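The Table Is Never Clean

Every few months a company invites reporters to watch a machine clear a table. I have gone to more of these than I can defend. The coffee is good, the chairs are arranged in a half circle, and the table has been set with a plate, a mug and a sponge by someone who knows exactly where the machine likes them.

Vivex held its version in November, in a rented loft with a kitchen built along one wall. The robot picked up the mug. It put the mug on a rack. It did this again when asked, and then a young man in a company fleece moved the mug closer to the edge of the counter, and the robot stood there for most of a minute before he moved it back. People clapped anyway. I wrote down "clapping" and underlined it.

The pitch that followed was familiar. Chores are the last big block of unpaid labor in the house. Factories have had arms for decades, the speaker said, so why are we still wiping counters? A woman behind me asked what happens with a wet glass. She was told it was on the roadmap.

I don't doubt that something has changed. Machines used to be programmed one motion at a time, and now they are shown the motion over and over until they can produce something like it. People do the showing. They hold a copy of the robot's hand, with a camera on it, and use it to fold, wipe, stack and sort. The better the showing, the company men say, the better the robot. 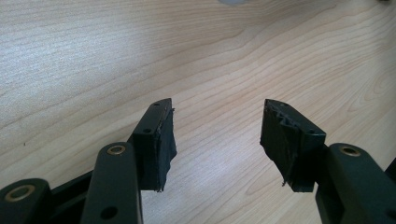
Firouzeh Bahrami has spent much of the past year doing that work under contract for Clastel, which wants to sell a table-clearing system to cafeterias and, later, to the rest of us. She logged 1,327 recordings in her first stretch and was paid by the accepted take. I asked her what wears out first, expecting her to say her wrist. She said the pads. Look at the black padding on the fingers, fringed and crumpled on the right side, with a wisp of it hanging from the corner, and then think about the word "autonomous." The brass bushings at the joints have a nice shine. The part that has to touch your dishes looks like something from the bottom of a toolbox.

Bahrami is fond of the thing, I should say. She thinks the idea is sound and the schedule is silly. "They want a kitchen by next year," she told me. "I want a spoon." A spoon lying flat on wood gives two stiff fingers almost nothing to get hold of. She tips it up by pressing on the bowl, a trick she worked out in her second week, and she isn't sure the software has learned the trick or only learned her.

That distinction matters to anyone thinking of buying one. Clastel let me look at results from its trial at the Carroll plant, where a pair of arms was put to work sorting small parts into trays. Shop floors are supposed to be the easy case. The light doesn't change, the parts come in known shapes, and no toddler wanders through. Over one week the arms attempted 2,288 picks and needed a person to step in on 380 of them. The company calls this a strong result. A line supervisor I spoke to called it a second job, and she had not been given a second paycheck.

Move that same rate into a house. A family of four can put 76 items on and off a table in a day without trying, counting forks. One failure in six would leave you walking back to the kitchen all evening to rescue a fork, and that assumes the house is as orderly as the plant, with the forks where the machine expects to find them.

Wutero, the quietest of these firms, has taken a narrower road and I think the more honest one. Its machine wipes flat surfaces. It will not lift anything. You clear the table yourself, you start the machine, and it goes back and forth with a cloth until the table is wiped. I watched it for a good while and it missed a strip along the near edge, where the crumbs are. The engineer saw me see it. He said the cloth holder was being redesigned.

When I asked the companies for a date, two gave me a season and one gave me a video. None would let me bring my own dishes. I had packed a bag of them for the Vivex visit: a chipped bowl, a jar with jam still in it, a wooden spoon that has been through the dishwasher too many times. They stayed in the trunk of the car, and I washed the jar by hand when I got home.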